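In defense of the basket on the table

Every November somebody decides the shared table has to be clear. Totally clear. Last year it was Kirsty Kerr, this year it's me getting the emails. Nothing left out overnight, nothing on the surface, all of it into drawers. I'm against it and I'm going to say why, quickly, I have a bus.

A bare table doesn't stay bare. You know this. Sunday evening it's gorgeous, by Monday lunch there's a mug. Then a second mug. Then a stapler nobody owns up to. The drawers are full of stuff from the last clear-out so where is it supposed to go?

One basket. That's the whole argument. A decent sized one with handles, parked at the back corner, and anything to do with cups and bowls goes in it. You carry it to the sink when it's full. Anju Tomar ran her kitchen in Josville like this for years and I never once saw her hunting for a cup.

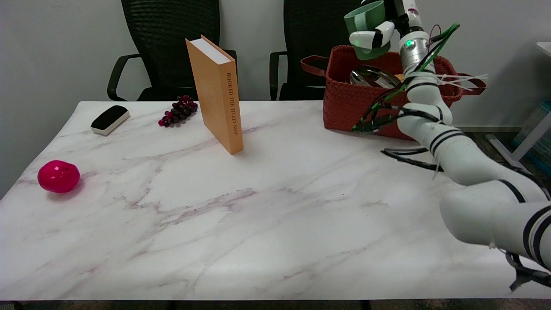
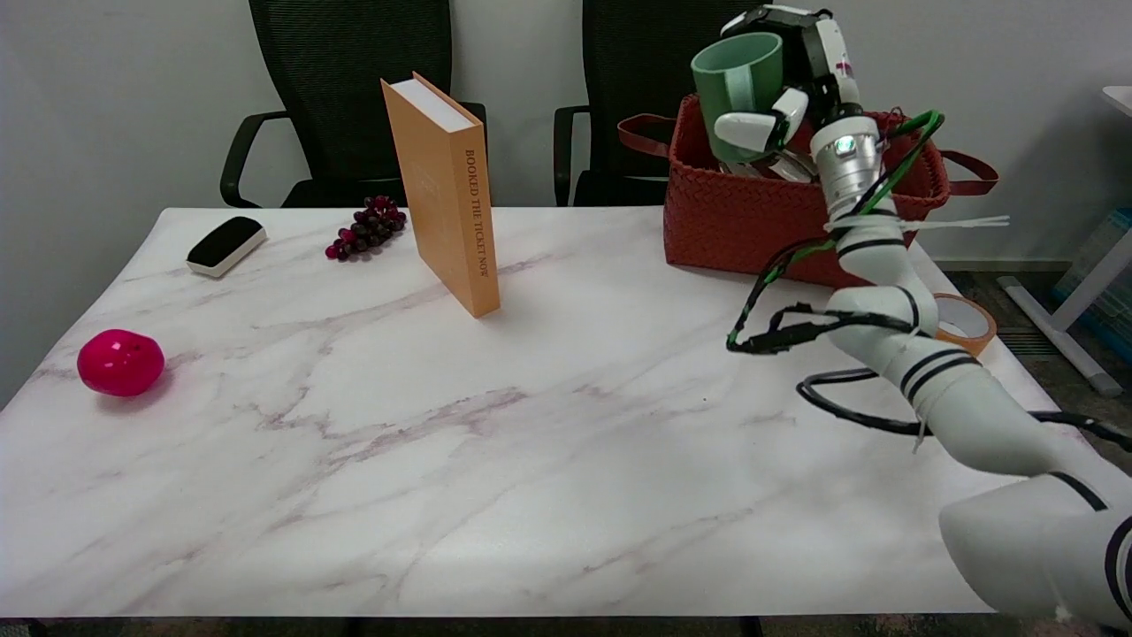 What can stay out

A book can stay. A book standing up takes hardly any room, and people pick up a book they can see. "Booked the Ticket Now" has had more readers on a tabletop than it ever would in a cabinet, I'd put money on it. Fruit can stay too, or fruit-looking things, I don't care if it's plastic. A table with grapes on it is a table people sit down at.

The eraser I go back and forth on. Jitendra Lodhi says it belongs at the whiteboard, end of story. Fine. But it's small and it's flat and the marble pattern hides nothing, so at least you can find teh thing.

What can't: mugs. A mug on its own in the open is an invitation. Into the basket, on its side if it has to be, next to the bowl. I don't need them stacked nicely. Shakuntala Sachdeva wants a tray with dividers and 200 little labels and I love her but no.

Also leave the front half alone. That's where the elbows and laptops go. Stuff to the back, basket in the corner, chairs pushed in. Takes 2 minutes if you dont stop to talk.

Tomás Quintela asked me whether a red basket was a bit much in a white room. Maybe. I like it. You can see it from the door, and a basket people can see gets used.

So I'm voting no on the clear table rule. Reply to the email if you agree, the long thread, the one with the drawers in the subject line.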